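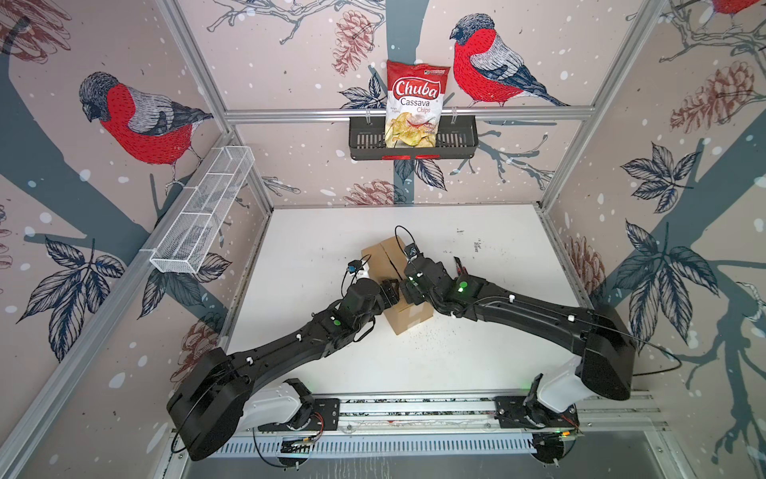 Vale a pena trocar os dedos de uma pinça antes de trocar o braço inteiro?

Na maior parte das tarefas com caixas de cartão, vale: os dedos custam menos, montam-se em minutos e alteram o resultado mais do que o braço que os transporta.

A presente nota dá conta dos ensaios realizados na nossa bancada de dois braços, com vista à escolha das pinças a utilizar até ao final do ano. Foram comparados dois conjuntos de dedos. O primeiro, fornecido pela Clodach, é rígido e tem a face interior lisa. O segundo, da Vandenberghe, tem a mesma abertura máxima, mas a ponta cede ligeiramente quando encontra resistência. Ambos foram montados nos mesmos braços, com o mesmo controlador e sem alteração dos ganhos entre séries.

A tarefa escolhida foi a preensão bimanual de cartão: um braço de cada lado, aproximação simultânea, elevação, deslocação curta e pousada. Trata-se de uma operação banal em qualquer armazém e bastante ingrata em laboratório. O cartão dobra-se, as abas abrem-se a meio do movimento e duas caixas sobrepostas raramente se comportam como uma só. Optei por incluir caixas já vincadas, por serem as que mais problemas nos tinham dado na campanha anterior, em Ponham.

Cada conjunto de dedos cumpriu 70 ciclos por configuração, num total de quase 800 repetições, contando as séries de aquecimento e as que foram anuladas por erro do operador. O operador, na maioria dos casos, fui eu.

Os dedos rígidos revelaram-se mais previsíveis no contacto inicial. A posição comandada e a posição obtida coincidem, e a leitura de corrente nos motores sobe de forma limpa. O inconveniente surge quando os dois braços não chegam ao mesmo tempo: o primeiro empurra a caixa e o segundo encontra-a rodada. Os dedos flexíveis toleram melhor esse desfasamento, mas escondem parte da informação. Por 9 vezes o controlador deu a preensão como concluída quando a caixa estava apenas encostada.

Anouk Stevens, que reviu os registos, defende que o problema está no limiar de corrente e que a pinça não tem culpa. É provável que tenha razão. Repetirei essas séries com um limiar próprio para cada conjunto, embora isso torne a comparação menos direta.

Quanto às câmaras de pulso, mantivemos uma em cada pinça. A vista próxima é útil na aproximação e perde quase todo o interesse depois do contacto, altura em que o cartão ocupa a imagem por completo. A partir daí, a vista fixa da bancada é a que permite perceber se as caixas sobem direitas. O cabo da câmara continua a merecer atenção — um laço demasiado curto limita a rotação do pulso, um laço demasiado largo arrisca prender-se no outro braço. Pieter Leemans propôs uma guia impressa, que ainda não experimentei.

O controlador Trurnton cumpriu sem falhas de comunicação. Registo apenas que a sincronização entre os dois braços depende da ordem por que são iniciados, pormenor que o manual não menciona e que me custou uma manhã. O direito primeiro, depois o esquerdo. Com a ordem inversa, o atraso entre ambos torna-se percetível a olho nu.

A minha preferência provisória vai para os dedos da Vandenberghe, com a reserva já indicada sobre a deteção de contacto. Para objetos rígidos e pequenos manteria os da Clodach, tanto mais que a substituição se faz com dois parafusos e não obriga a recalibrar o braço, apenas o ponto central da ferramenta.

Em dezembro conto ensaiar embalagens flexíveis, com os mesmos braços e um terceiro par de dedos, caso a encomenda chegue a tempo. Os ficheiros de configuração serão facultados a quem os solicitar por correio eletrónico.

13 de outubro de 2020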